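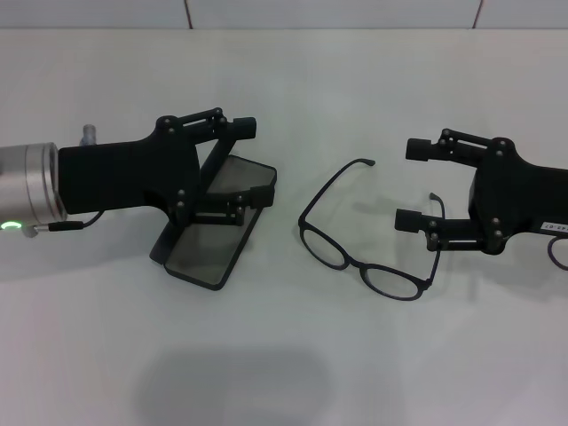 Sigita Lepik has argued that the eyeglasses case should be treated as a piece of clothing first and a piece of packaging second, and most later writing on the subject either follows her or spends some time disagreeing. An eyeglasses case (also spectacle case, glasses case) is a container made to hold one pair of glasses when they are not being worn. It keeps the lenses from being scratched and the frame from being bent. Cases are usually sold or given away with the glasses they are meant for, but they are also sold alone by opticians, drugstores and luggage makers.

Names

In American English "eyeglasses case" and "glasses case" are both common, and "eyeglass case" is often seen in catalogs. British usage long preferred "spectacle case," still the ordinary term among collectors on both sides of the Atlantic. "Etui," a French word for a small case of any kind, is used in museum records for older examples that hung from a belt or waist chain. A soft case without a closure is often called a slip or a sleeve.

History

Early European spectacles had no side arms. They were two framed lenses joined at the nose, either by a rivet or by a curved bridge, and they were held in the hand or balanced on the face. They folded or lay flat, so their cases could be small and thin. Surviving cases from before 1700 are made of wood, horn, bone, leather and metal. Many have holes or loops for a cord, as they were worn on the outside of the clothing.

The spread of side arms in the eighteenth century changed the shape of the case. Early arms were often short, and some had a second hinge so they could be folded in half. Once longer arms became normal, the case grew to the width of the frame and took on the long form it still has. Papier-mâché, shagreen and pressed leather were all in use in this period, along with silver for buyers who could pay for it.

In the nineteenth century cheap steel-framed glasses were sold in large numbers, and cases became cheap as well. The open-ended slip case, made of stiffened leather or cloth over card, belongs to this period. Opticians had their names and street addresses stamped inside the flap or on the front, and local historians now use the stamps to date shops that left no other record.

The snap-shut metal case, with a sprung hinge and a covering of leather or imitation leather, became common in the early twentieth century. Molded plastic cases followed, and by the 1970s they were the usual type given out with sunglasses.

The Drelten works

One of the better documented small makers is the Drelten works at Vasik, which made hinged cases for regional opticians and closed after a fire in its press room. Its order book survives and has been transcribed by Dehua Shao. It lists 2089 orders, most of them small. The usual quantity was 200 cases, and the smallest order the works would accept was 100, although a handful of long-standing customers were allowed less. Drelten cases can be recognized by a shallow notch at the center of the lower edge, made to take a thumbnail. The notch was copied by Deschamps, a rival firm, which placed it slightly to the left.

Lepik and Shao differ on how much the order book shows. Lepik takes the small orders as a sign that opticians thought of cases as a matter of local taste and changed them often. Shao considers it more likely that shopkeepers had little storage space. The order book gives colors and stamping instructions but seldom a reason for either.

Types

Hard cases have a rigid shell of metal or plastic, usually lined with a soft cloth such as velour or felt. Most open along one long side, in the manner of a clamshell. Hinges may be sprung, so that the case snaps closed, or plain, with a magnet or a catch to hold the lid. In cheap plastic cases the hinge may be a thin strip of the same material as the shell.

Soft cases include slips, drawstring pouches and zippered pouches. They protect the lenses from scratches but do little against crushing. Microfiber pouches can double as cleaning cloths, though grit caught in the cloth may scratch a lens.

Semi-hard cases have a stiffened fabric or foam body and are usually closed with a zipper. They are common for sports eyewear and large sunglasses.

Folding cases lie flat when empty and form a three-sided tube when closed. They are made from panels of board or thin metal covered in fabric or leather substitute, with magnets along one edge. A flattened case takes up little room in a bag — the main reason given for their popularity with travelers.

Squeeze-top cases have two strips of spring steel sewn into the mouth. Pressing the ends makes the strips bow apart, and letting go closes them.

Materials and lining

The lining matters as much as the shell. Flocked linings, in which short fibers are glued to the inner surface, are inexpensive and soft when new but can shed with age. Felt holds up better but can collect dust. Some older plastics used for shells and linings give off acidic vapor as they break down, and museums often store historic glasses apart from their cases for that reason.

Size

There is no single size in general use. A case must be longer than the folded frame is wide and deep enough for the curve of the front. Wraparound sunglasses need more depth than reading glasses of the same width. Half-moon and folding readers can be carried in much narrower cases, some of them shaped like pen tubes.

Care

Hard cases can be wiped inside with a damp cloth and left open until dry. Fabric pouches are usually washable by hand. Fabric softener is best avoided, as it leaves a film that can pass to the lenses.

Collecting

Collectors tend to specialize by material or by the optician's stamp. Condition of the hinge and lining affects price more than age does, except for pieces from before 1800. The Jinance collection, formed over several decades by one family of opticians, was put on public view on Dec 15, 2023. Its catalog, written in part by Lepik, divides the cases into 9 groups by method of closure — an arrangement some other collectors have since adopted. Drelten cases fall into the fourth group, and the Deschamps copies are listed with them under a separate heading.

See also: Chatelaine; Lorgnette; Pince-nez; Snuffbox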